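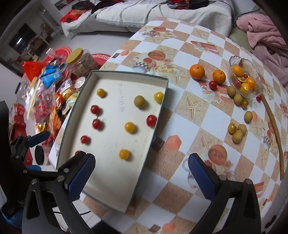
Sunita Mishra asked us if the tablecloth can stay on a table outside all September, and the answer is yes, but please take it in when strong wind is announced. She has bought two of them now.

Wosberg checkered tablecloth, diamond look

Light squares and tan squares, with starfish printed on the cloth in different sizes. Lay it straight and you have squares, lay it across the corner and you have diamonds – many customers like the second way better. Small fruit such as cherry tomatoes and tangerines shows up well on it, also in a shallow tray with a pale inside.

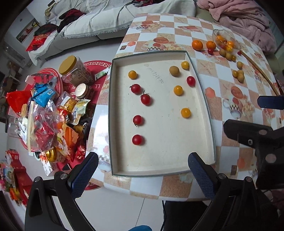
Wosberg cloth with tray, cherry tomatoes and tangerines. Fruit and tray are not included.

Size: 200 cm long, other lengths on request
Article number: 119
Care: wipe with a damp cloth, do not iron on the printed side
Delivery: folded, from our store in Dundstead

Tomato juice should be wiped the same day. Fold marks go away after the cloth has been lying for more than 2 days. If they do not, write to Cyrill Marti at the Dundstead store and he will exchange the cloth – please keep the receipt.

Matching napkins: see Figueiredo, plain tan.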